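I finally dealt with the shelf over my desk this week. It had turned into the place where small expensive things went to sit in their own dust: camera batteries, two light meters, a drawer's worth of adapters, and the black cases that I never had a proper spot for. The cases were the worst. They're tall and narrow, so they fall over if you stack anything next to them, and I had them wedged between a dictionary and a dead router.

My first plan was to buy a divided tray. I looked at one from Gravedel and one from Prina. The Gravedel tray was too shallow and would have let everything tip. The Prina was deep enough but cost $43, and I would still have needed a lid to keep the dust out. I closed the tab and went to look in the closet.

What I had in the closet was a clear plastic box with a handle on each short end. It held Christmas lights until last August, when I threw the lights away. It has a lid that fits, and I can see into it from across the room, so I don't need to write a label.

For the inside I used blue foam. Elibariki Koech, who I used to share an office with, packs all his gear this way, and he told me to buy the stiff kind and cut the slots narrower than I thought I needed. I ordered a sheet from Kirui for $19. It came rolled up, and I had to leave it under some books overnight before it would lie flat.

Cutting took longer than I expected. I used a long snap-off blade and a steel ruler, and went over each line a few times without pushing hard. When I tried to go through in one pass on a scrap, the cut wandered at the bottom. I also learned to put a fresh edge on the blade before each slot. The cases stand on end now, with room to get my fingers between them.

I put a green cloth down on the table first, so the plastic wouldn't get scratched any more than it already was.

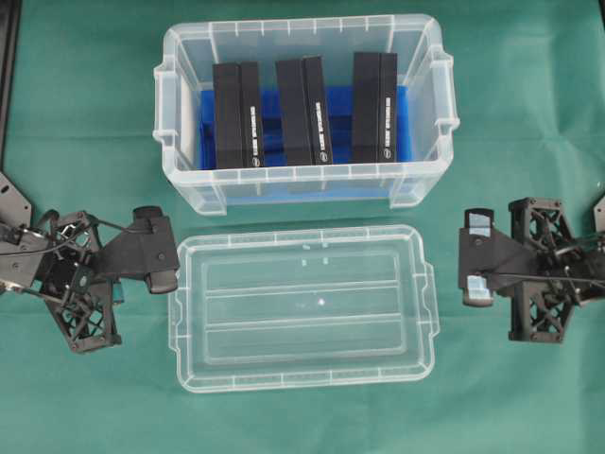
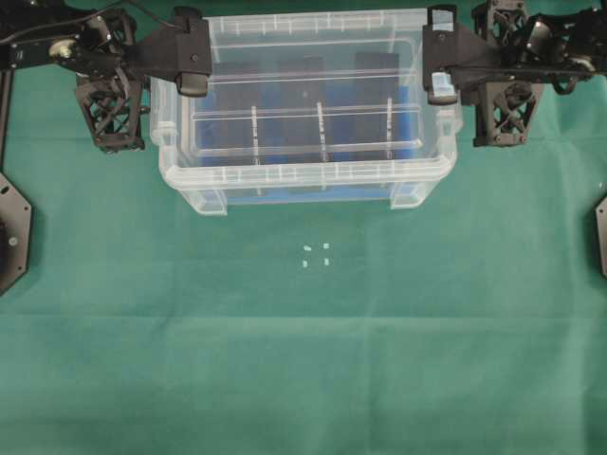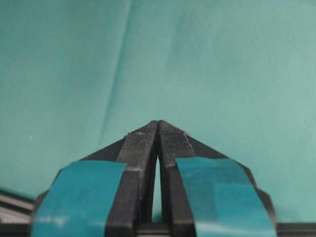
The foam sheet was bigger than the box, so I have a good piece left over. I'm going to use it for the light meters, which need something softer than a drawer. They're odd shapes, so I'll trace them on paper and cut from the tracing.

A few notes if you want to do the same thing.

Measure the inside of the box at the floor. The walls on mine slope, and I measured at the rim the first time. The foam bowed up in the middle and I had to trim it twice.

Check the height with the lid in mind. Mine clears, but I only checked after I had done all the cutting, and I would have been annoyed if it hadn't.

Don't glue the foam. I was going to, and Elibariki talked me out of it. If I get rid of one of the cases I can pull the sheet and cut a new one, and I can shake out the crumbs. There are a lot of crumbs. I vacuumed the table and then found more blue bits in my sleeves.

I thought about adding a packet of silica gel and decided against it for now. The room stays dry in winter. I may change my mind when it gets humid. Masimow sells the kind you can dry out in the oven and use again, and a bag of 6 would cover this box and the camera bag.

The box is going on the lower shelf of the bookcase, away from the window. The shelf over the desk has the dictionary and a lamp on it. The router went to the recycling center with the old adapters, except for one that I think belongs to the printer. I still have to find out.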